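Bike sat for most of a year and now it bogs when I open the throttle - carb or something else?

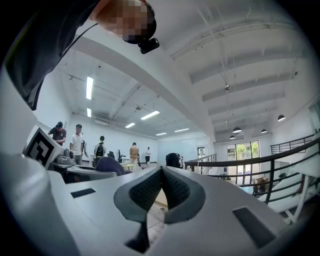 White walls, wood floor and a dark gray shirt.

Posted by Leonardo Greco, 3rd October

Hi all, first post so go easy on me. I bought a used Itberg 239 single in September from a guy in Wirnora who had parked it and pretty much forgotten it. It has the stock air box and a stock exhaust as far as I can tell. It starts fine with the choke on and idles okay once it's warm, but if I open the throttle past a quarter it falls flat on its face, coughs, and then sometimes catches and takes off like nothing was wrong. Cruising at 34 mph through town is fine. Getting onto the highway is scary.

So far I've put in fresh gas, a new plug and a new air filter. I drained the float bowl too and a little brown stuff came out with the gas. The old plug was pretty white, if that helps. I've never had a carb apart and I'd rather not start if it's going to turn out to be the coil or something. The shop in Serkent wants $364 to go through it, and I paid so little for the bike that this kind of hurts. Is this a job a beginner can do? And is there anything I should check first?

Severyn Lysenko

Brown stuff in the bowl plus a white plug says lean to me, so yes, I'd go for the carb. But check fuel flow before you take anything apart! Pull the hose off the carb, stick the end in a jar and open the tap. You want a good steady stream. On my old 239 it was a sad little dribble, and the screen on top of the tap inside the tank was packed with rust. I had already cleaned the carb twice by then (I was not in a great mood that weekend).

If the flow is good, take the carb off and pull the main jet, the pilot jet and the needle jet. Hold each one up to a light. You should see a clean round hole. Spray cleaner through every passage and follow it with air, and wear glasses, that stuff comes back at you out of holes you didn't know were there. Don't poke wire through the jets. Count the turns on the mixture screw as you run it in and write the number down before you take it out.

While the top is off, look at the rubber diaphragm on the slide. Stretch it gently and look for pinholes. A torn one gives you exactly the flat spot you're describing, and cleaning won't do a thing for it. I got mine from Seneviratne, it took 12 days to show up but it fit right.

A beginner can do it, sure. Take your time and lay the parts out on a towel in the order they came off. The screws on the float bowl are soft, so use a driver that really fits or you'll be drilling them out.

wrench_and_toast

could be the coil. mine did that when it got hot. I'd just put a bigger main jet in and see what happens

Severyn Lysenko

Please don't rejet a stock bike to cover up a dirty carb. Clean it first, and if it still bogs after that, check the rubber boot between the carb and the head for cracks. Leonardo, let us know what the jar test does.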